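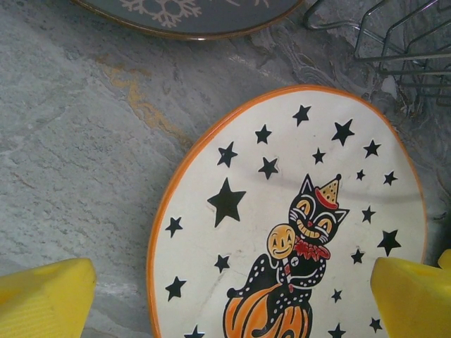
To: Grasell users and site operators list
Subject: Re: Loss of grip force during plate transfer, Grallardale kitchen site
Date: 24th May

Dear list members,

Thank you to the operators at Grallardale for the report quoted at the end of this message. The Grasell support office has completed its review of the logs and the returned fingers, and we are now able to give an answer to the site and to anyone running the same tableware routine.

Summary

The loss of grip was a fault in our software and affects all sites that installed the November release of the hand controller. It was not caused by the operator, by the choice of plates or by the countertop. Sites that remained on the earlier release are not affected by this particular fault, although the advice on finger pads below applies to them as well.

What went wrong

When the hand closes on the rim of a plate, the controller compares the force requested with the motor current drawn by each finger. Under the November release, a difference between the two fingers that lasts longer than 50 milliseconds is treated as a sensor error. The controller then discards the reading from the finger under the higher load and continues on the other reading alone. A plate picked up by its rim, with its weight hanging to one side, produces that difference as a matter of course. The controller believed the grip to be tighter than it was and relaxed both fingers while the arm was still moving.

The arm should have stopped at that point. It did not, and we regard this as the more serious part of the matter. The message sent by the hand was classed as a warning, and the Erden arm is configured to continue through warnings. We have confirmed with the Erden integration desk that the arm behaved as configured. The classification was ours and it was wrong.

The bench tests carried out before release used flat test coupons held at their center. They passed nearly 2000 cycles without a fault. No test used a round plate held at the rim with the arm in motion, and one has now been added to the release procedure.

Plates and finger pads

The report asked whether glazed and decorated plates should be withdrawn from use. The Grallardale set is a mixed one and includes seasonal pieces, among them the white Halloween plate with the orange rim and the black cat in its party hat, and a grey-blue plate with a snowflake on it. We found nothing in the logs to link the fault to any one pattern or color, and the site may go on using the full set once the steps below have been carried out.

The returned finger pads did show wear at the tips. The wear was within limits and would not have caused a drop by itself, but it left less margin when the force was reduced. Pads used for tableware should be inspected weekly and replaced when the surface texture can no longer be felt with a fingertip.

Action required

All sites running the November release are asked to do the following before resuming work with plates, bowls or any other breakable item:

1. Set the hand to "hold on disagreement" in the force menu. The setting is off by default.
2. Set the Erden arm to stop on any message from the hand, including warnings. This will cause additional stops, and operators should expect them.
3. Keep people out of the transfer area while the arm is moving. The space between the dish rack and the edge of the counter is to be treated as part of the transfer area.
4. After any stop, support the item by hand before releasing the grip. Do not use the remote release.

Sites using the Nolte supervisor should note that it may restore the earlier arm setting after a restart. Please check step 2 each time the system is powered on until the Nolte configuration file has been updated. The revised file is available from the support office on request.

A corrected controller release is in testing and will be announced on this list. We will not give a date until the rim-hold test has been passed on both sizes of hand.

Sites that have had a similar event, including one in which nothing was broken, are asked to send their logs to the support office. Two other sites have already done so, and their records were of considerable help. Please do not clear the fault memory before exporting it.

Grasell Support Office
Hand and Gripper Products

----- Original message -----
From: Grallardale site operations
To: Grasell users and site operators list
Subject: Loss of grip force during plate transfer, Grallardale kitchen site

> We wish to report 3 drops during plate transfer from the counter to
> the rack. The first 2 were from a low height and caused no damage.
> In the last, the plate struck the counter edge and broke, and
> fragments reached the floor on the operator's side. There was no
> injury.
>
> In each case the hand reported a warning and the arm kept moving.
> The operator used the stop button, but the plate had already been
> released.
>
> We have suspended transfers and are returning the fingers for
> inspection. Please advise whether glazed or decorated plates should
> be withdrawn, and whether other sites have seen the same behavior.
> We would also like to know why a loss of grip is not treated as a
> fault by the arm.
>
> Logs have been sent separately to the support office.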